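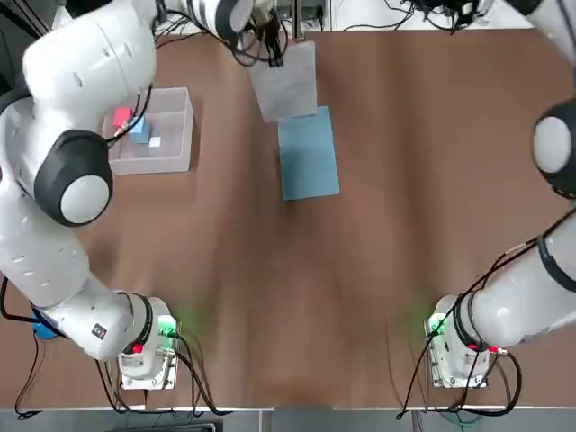 Quick one, have to be out the door by 5 and still haven't eaten.

So the craft table. Finally started on it. August is my clear-everything-out month and the table was the last holdout. Brown wood, nice once you can see it again.

The clear bin stays. Low sides, you can see what's in there without digging. Right now it's cubes, a red one, a light blue one and a little white one. Wanda Villanueva says get a lid. No lid! Lids are how I lose stuff.

Blue board stays too. I cut on it, draw on it, set mugs on it (don't). The frosted plastic sheets I'm less sure of. Bought a pack at Haslinger for stencils, 57 sheets left, used maybe a handful. They slide off everyhting and stick to each other. Might keep 2 and give Pirmin the rest, he does the window stuff for the school in Ernurville.

Still to do: drawers, the yarn, whatever is in the Zaletti box. Havent opened that since we moved.

More when I get to the drawers. Gotta run.

Recent posts
The yarn problem, part 2
Soup for a hot week
Flirkgate market finds
355 buttons, sorted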